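**Album pages keep losing my captions - my running notes, May 2018**

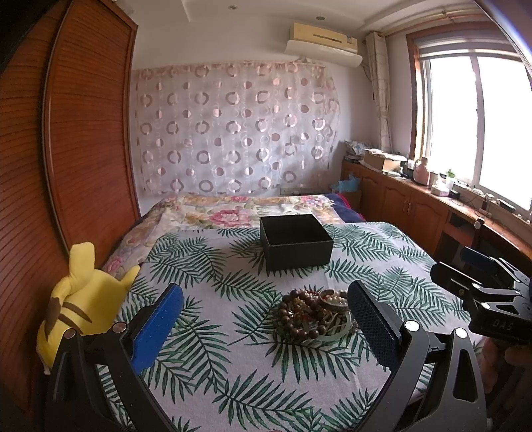

*Prayer beads, pearls and two bangles, with the black box behind.*

OK so I've been putting my whole collection into Pimen, the little catalog program, and it was going so well! Then I got to the owls (I have a LOT of owls, don't judge) and the captions started vanishing. I type one in, hit save, it looks fine, and when I open the page again it's blank.

**What I tried first**

- Closed it and opened it again. Same thing.
- Restarted the computer. Same thing, and my music came back on full blast.
- Typed a short caption, just "Owl, blue." That one stayed!! So I got excited and typed the long one about my aunt's kitchen, and poof.

Item 614 is where it begins. Everything before that still has its caption, thank goodness.

**Asked on the help board**

Győző Bodnár wrote back the same evening, so nice of him. He asked how long my captions were and if I had any smiley faces in them. Well, of course I do :-) He said the old version chokes on anything over 214 letters when there's a smiley in it, and to get the update.

**After the update**

Took forever to download. Long captions save now, with smileys and all! But the teddy bear page was showing up under Christmas plates - don't ask me how. Győző said go to Tools, then Rebuild List, and leave it alone till the bar goes away. I did not leave it alone (I clicked on things) and had to start over. Second time I went and folded towels and it came out right.

**Still not fixed**

1. Item 1514, my snow globe from Fano, has the right caption but the date says October and I bought it in the spring. I change it, it changes back.
2. The blank owl captions did not come back. He says they never got saved in the first place, so I'm retyping them. I got through the barn owls last night.
3. Printing. It stops at page two and says "tray." My tray is full of paper!

I'm leaving this ticket open for the date thing. Győző wants me to send him the backup file, so I'll do that once I find where it puts them.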